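Skirkulora Cable Handling: Rules and Good Practice
Data card and README, version 2

Welcome! The Skirkulora set has 600 recorded episodes of two arms working together on network cabling: picking up a patch cable, bringing the plug to a switch, seating it, and pulling it out again. The rules below apply to anyone who adds episodes or runs a policy trained on them. They started as notes on the wall at Fliretitz and grew up from there.

What counts as an episode

One cable, one port, one attempt. Recording starts with both grippers open and ends with both open again. If the operator has to touch the cable by hand, stop and mark the episode as assisted. Please keep it! Assisted episodes are some of the most useful ones we have, and the Lill loader can filter them out with a single flag.

Holding the cable

One gripper takes the plug by its body, the other takes the cable partway along. The second grip is there to carry slack, so let the cable hang in a shallow arc between the two. A tight line pulls the plug off angle just before it meets the port, and then you'll be chasing the latch for ages. Never grip the latch tab itself. Soft fingertips only.
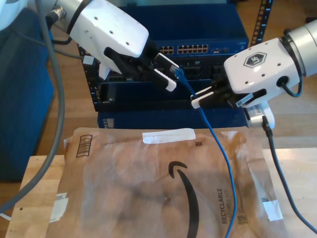
Approach speed is the other half of it. Come in fast if you like, but pause in front of the port and line up before you push. The force limit during insertion lives in limits.yaml, and raising it for one stubborn port is not allowed. Back off, realign, try again. After 4 failed tries, end the episode and label it failed.

Around the cell

Keep people out of reach of both arms while either one is powered. The stop button stays within arm's length of the operator, and the operator does nothing else during a run (no phone, no editing configs on the side).
Check that wrist camera leads have enough slack for the full range of motion.
Practice switches must never be connected to a live network. We love real hardware, but not that much.

Labels

success: plug seated and latch clicked
failed: plug not seated
assisted: a hand touched the cable
aborted: stop button or software fault

If two labels fit, use the lower one on the list.

Known gaps

Nearly all plugs are RJ45. Fiber is missing completely, and we'd be delighted to get some. Lighting changes between sessions, and episodes from January use the older Skinance calibration, so reload that file before mixing them in.

Contributing

Send a short test batch first. Murali Warrier reads every batch and replies with notes, usually long ones.

Last updated July 26, 2018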